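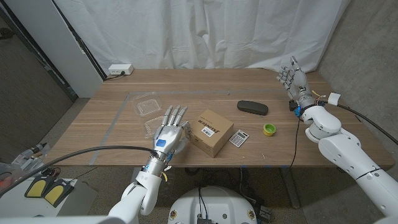 The Nivstead open day is a public showing of robot handling work held each April at the Tondance workshop in Nivstead. It is best known for its table demonstration, in which a two-armed robot is set to pick up and move small household and office goods. The event is free and lasts one afternoon. Claims made for it by the organisers have been treated with some caution by visitors and by the local trade press.

Background

Tondance began as a repair shop for packing machinery and moved into robot handling after taking over the premises of Grgić, a maker of conveyor parts. The first open day was meant for customers only. It was opened to the public the following year, when the firm was looking for staff and for a partner to share the cost of its handling work. That partner was Nurnmont, a warehouse operator, which has paid for part of the event ever since and whose name appears on the printed programme.

The demonstration

Visitors are let in by groups and stand behind a rope on the far side of the workshop. The robot works at a wooden table on which an area has been marked out with grey tape. Goods are placed inside or close to the tape before each group enters. They are everyday things of differing shape and stiffness, such as a small cardboard box, a calculator, a roll of tape, a glasses case and clear plastic clamshell containers. The robot has two white arms ending in five-fingered hands, and a white curtain hangs behind the table.

Each showing lasts 45 minutes, including a talk and questions. The talk takes up most of it. In the year for which the fullest account survives there were 4 showings, all of them in the afternoon, and 104 people signed the visitors' book.

According to the programme, the robot chooses its own grip for each item. Staff have given different answers when asked how much of the work is done without help. At one showing a visitor was told that the machine ran by itself from start to finish; at the next, a member of staff said that a person could step in "when needed" and did not say how often that was. No log of such steps has been published.

The figure of 95 per cent

The programme states that the robot succeeds in 95 per cent of its attempts. The figure has been repeated in Nurnmont's own leaflets. Neither firm has said how many attempts it is based on, which goods were used, or whether a dropped item that was picked up again counted as a success. The same goods appear at every showing, and requests from visitors to try something out of their own pockets have been turned down on grounds of safety.

Reception

Reports of the day have generally praised the access given to the workshop and the patience of the staff. They have been cooler about what was shown. One trade newsletter described the pace as "that of someone laying a table in the dark" and asked why five fingers were needed for goods that a simple clamp might lift. Tondance replied that hands of this kind would be able to use tools made for people. Tool use has been listed in the programme as a coming attraction for several years and has yet to be shown to the public.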